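Home Stories Archive About Contact

The Soup of Dorham
by Agustina Rivadeneira
11th September

My aunt Eldana Gebru came to Dorham in December with two suitcases and one recipe. She rented the room over the Dudás bakery, and in the evenings she cooked lentil soup for people who did not ask for it.

The first was the old man across the hall. He opened his door only a little and said he was not hungry. She left the bowl on his mat. In the morning it was there again, washed, with a coin inside.

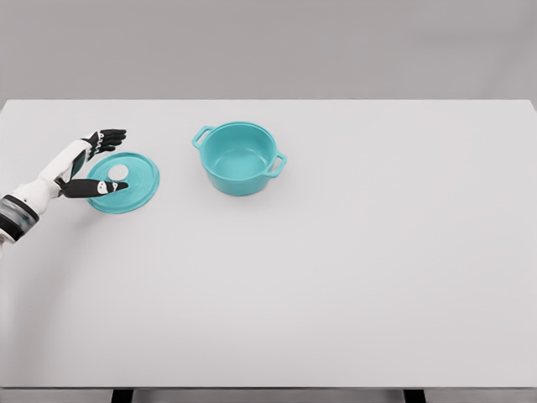
She was offended by the coin for three days. Then she put it in a jar and made the soup again, with more pepper.

By spring there were over 40 coins in the jar, and the old man still had not told her his name. He knew hers, because the baker shouted it up the stairs each time a letter came. She told me on the telephone that this was not fair. "Ask him," I said. "No," she said. "He must pay that too."

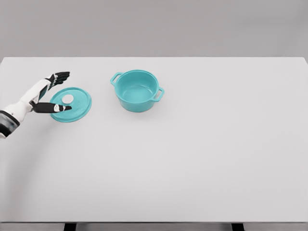 One night she was sick and did not cook. She lay in bed and listened to the hall. At eight o'clock there was a knock, very weak, and then steps going away. On the mat stood a pot she had never seen, heavy, with a round teal lid, and it smelled of onions and something burned. She ate all of it, sitting on the floor with her coat on.

Under the pot was a piece of paper. It said "Lusus" and nothing more - maybe a first name, maybe a last name. She never asked.

She washed the pot, and looked a long time in the jar for the coin with the least scratches. Then she crossed the hall in her socks.

2 comments | 80 shares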